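Sundby Peg Solitaire League: Frequently Asked Questions

How is a board rated?
Each submitted solution is scored by move count, where a chain of jumps by the same peg counts as one move. Ratings start at 1000. The highest rating on the current list is 1096, held by Ívar Toft.

Which boards are accepted?
The English cross, the French board and the Brundier rectangle. Triangular boards are listed separately and do not affect your rating.

Do I need a particular set?
No. Any pegs or marbles may be used, provided every hole can be read without lifting the board. Keep pegs not in play in a separate tray.

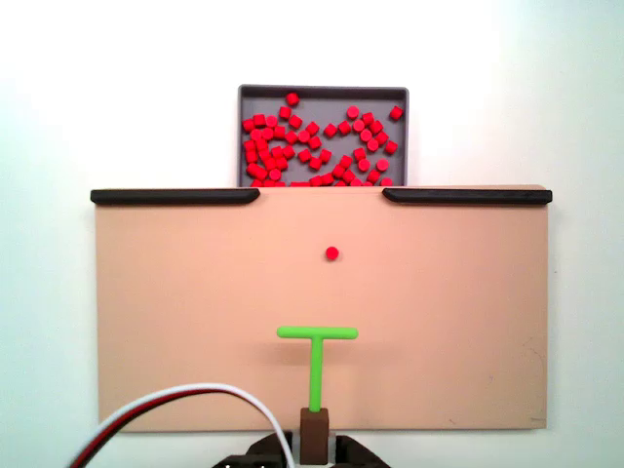
How do I write down a solution?
Number the holes from left to right, top row first. Record each jump as start and finish, for example 5-17. Separate moves with a comma and jumps within a chain with a hyphen.

What is the file limit?
A solution file may hold up to 4000 characters. Longer files are rejected at upload.

My solution was marked invalid. Why?
The usual causes are a jump over an empty hole, a landing hole already filled, or French numbering used on an English board. The error line gives the first illegal jump only, so check the rest before sending the file again.

When are ratings updated?
At 6 p.m. on the last day of each month, except November, when the list is closed for the Dostis Cup.

Can I withdraw a solution?
Yes, until the next update. After that it stays on record.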